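**Ticket 288 – Trundier estate, main access road: no markings, verge needs clearing**
Status: open
Site: Grulden side

Wed 28 February

Hi all, me again. I'm picking up the access road ticket from where Sárközi left it, as their last note just said "surface OK, lines to follow" and then the whole thing went quiet. I went over the complaints first (eight of them, mostly people unsure which side they should be on when something comes the other way!) and then had a proper look at the road itself. The tarmac is in decent shape, smooth pretty much all over, but there's no paint on the stretch I looked at, no centre line and no edge lines either.

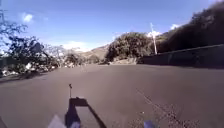
So I rang Plarka about the lining job. They've got us down for 29 metres of white line, which must be a typo, I think somebody has read the wrong row on the order. I've asked them to send the sheet back so we can check it against ours. Please don't approve anything until that's come through.

Other thing, the verge. There are pale bits lying about under the trees on the left and I couldn't tell whether it's litter or stones. Either way I'd like it picked over before the lining crew turn up, or it'll end up on the road. The shrubs can wait, I'd say, but if anyone has the pruning quote from August (it was over 1,000 and we said no) could you stick it on this ticket?

I also tried the old drawing to see where the edge line ought to start. It has the road dead straight, and it isn't, it bends gently to the right further on. Not a lot, but enough to matter if they set out from that drawing, so I've marked it as superseded in the folder. 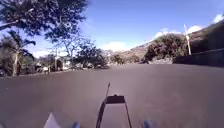
*Canan Ateş*

Still to do from my side: chase Plarka on Monday, find out who holds the newer drawing, and ask whether the low kerb on the left counts as the edge or whether they want a line as well. Grulden office, do you have a view on that last one? I've had two different answers so far.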